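## 4. Open day demonstration: three-block stack

Applies to the Sirano demonstration kit, visitor configuration. Revised October 15, 2023 following the Jundale site visit.

This section covers bench set-up, the stacking run and recovery from a failed stack. Joint calibration and camera calibration are in Section 2 and must be finished before the room opens to visitors. Do not calibrate in front of an audience.

### 4.1 Before you start

You will need:

- the arm, clamped to the bench, with the gripper and wrist camera fitted
- the bench camera on its fixed stand
- the block set (one red, one green, one blue)
- the operator laptop, with Gendik Control installed and the `stack_visitor` program loaded
- the visitor display and its cable
- the emergency stop, on its own lead
- barrier tape and 2 posts

**CAUTION:** The arm can move as soon as Gendik Control connects. Keep hands, lanyards and loose sleeves out of its reach from that point until the motors are disabled.

### 4.2 Bench and barrier

1. Place the white bench against a plain wall. Windows behind the bench will upset the colour detection.
2. Wipe the bench top and let it dry. Old scuffs do not need to be removed.
3. Check that the bench does not rock. Adjust the feet, not the clamp.
4. Set the posts so that the tape is at least 50 cm outside the furthest point the gripper can reach.
5. Put the emergency stop on the operator's side of the tape, within arm's length of the chair. Press it once and confirm that Gendik Control shows **STOPPED**. Release it and clear the message.
6. Move the arm slowly by jog control through its full demonstration range. Watch the cables. None should pull tight, catch on a joint or pass between the gripper fingers.

**NOTE:** If a cable catches, disable the motors before touching it. Re-tie it with slack on both sides of the joint, then repeat step 6.

### 4.3 Cameras and display

1. Open **Views > Dual** in Gendik Control. The wrist view loads on the left and the bench view on the right.
2. In the wrist view, check that both finger tips are visible. If only one shows, the camera mount has turned. Loosen the mount, straighten it and tighten it again.
3. In the bench view, check that the gripper stays in view at the top of its travel as well as at bench height.
4. Turn off automatic exposure for both cameras.
5. Connect the visitor display and select **Mirror views only**. The control panel must stay on the laptop.

### 4.4 Running the stack

The program builds the tower in a fixed order: red, green, blue. The red block is the base and is not lifted.

1. Place the red block on the base position and the other blocks on their pick positions, square to the bench edge.
2. Set the speed to 50 per cent. Higher speeds are locked in the visitor configuration.
3. Tell visitors that the arm is about to move.
4. Select **Run**. Keep one hand free for the emergency stop for the whole cycle.
5. When the green block has been placed, the program pauses. Check the overhang from the side. A slight offset is acceptable. If the green block is visibly leaning, select **Abort** and go to 4.5.
6. Select **Continue**. The arm collects the blue block and carries it to the tower.
7. At the second pause, use both views to check the blue block before selecting **Release and retract**. 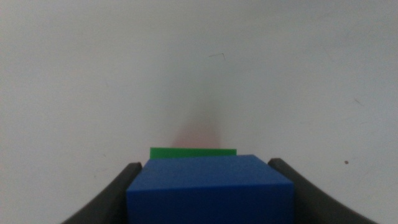
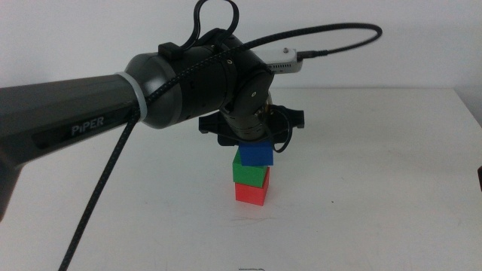

*Figure 4-1. Blue block at the gripper. First picture: wrist view, block between the fingers. Second picture: bench view, with the blue block on green and the green on red.*

8. Watch the gripper until it is clear of the blue block. The retract move is straight up. If the block lifts with the fingers, select **Pause** and go to 4.5.
9. Leave the tower standing while you take questions. Select **Hold** so that a stray key press does not start a new cycle.

**NOTE:** A slight tilt of the block in the wrist view is acceptable. Repeat the pick if one finger is not in contact with the side of the block.

**CAUTION:** Do not let visitors straighten the tower by hand while the motors are enabled, including during **Hold**.

### 4.5 Recovery

| Condition | Action |
|---|---|
| Tower falls, gripper empty | Select **Park**. Disable motors. Reset all 3 blocks. |
| Block dropped during travel | Select **Abort**, then **Park**. Disable motors before reaching in. |
| Block sticks to a finger | Pause. Open the gripper fully. If the block stays put, disable motors and remove it by hand. |
| Wrong block picked | Abort. Check room lighting, then repeat colour set-up (Section 2.6). |
| Wrist view frozen | Press the emergency stop. Reseat the camera plug at the laptop end. Restart Gendik Control. |

After any emergency stop, repeat 4.2 step 6 before the next run.

### 4.6 Closing down

1. Remove the blocks with the motors disabled.
2. Enable the motors, select **Park** and wait for the arm to settle in the rest position.
3. Disable the motors and switch off at the wall.
4. Export the run log to the Crăciun folder on the laptop. Keep logs from aborted runs as well.
5. Leave the barrier up until the last visitor has left the room.

The kit is due for its routine fastener check in March. See Section 7 for torque settings.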